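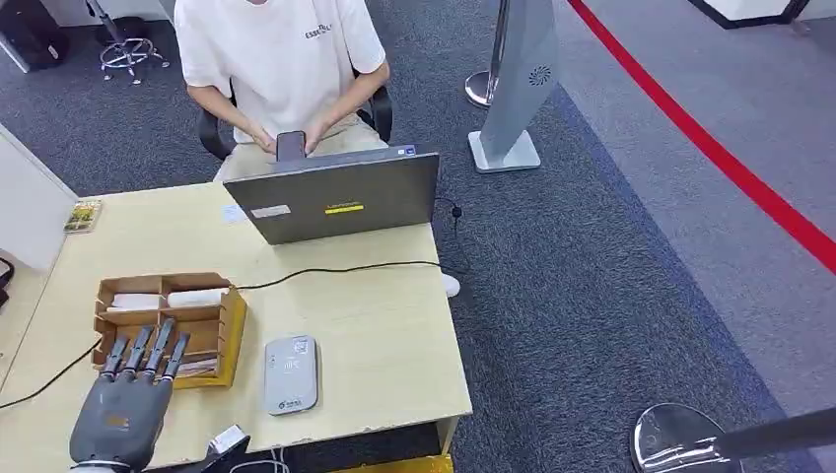 Phone and laptop, dispatch desk.

Anong Wattanapong
@anong_ondbridge · 08/08/2021
Ondbridge airport transfers, change to wait time. Thread.

1/ Free waiting on airport pickups now starts at actual touchdown. Until now it started at the scheduled arrival. Source is the Vitent flight feed, polled every 2 minutes.

2/ Domestic: 20 minutes free. International stays at 60. After that, billing is per minute at the vehicle class rate.

3/ I reran 2,941 completed pickups from the Ramel and Suksawat depots against the new rule. 11 would have been billed more. The rest came out equal or lower.

4/ Diverted flights: the job is held and the clock does not start. Dispatch calls the booker before releasing the car.

5/ Hotel and office pickups are unchanged. Corporate accounts on fixed contracts move over in November.

6/ Put the flight number in its own field, no spaces. If it's in the notes, the feed can't match it and the old rule applies.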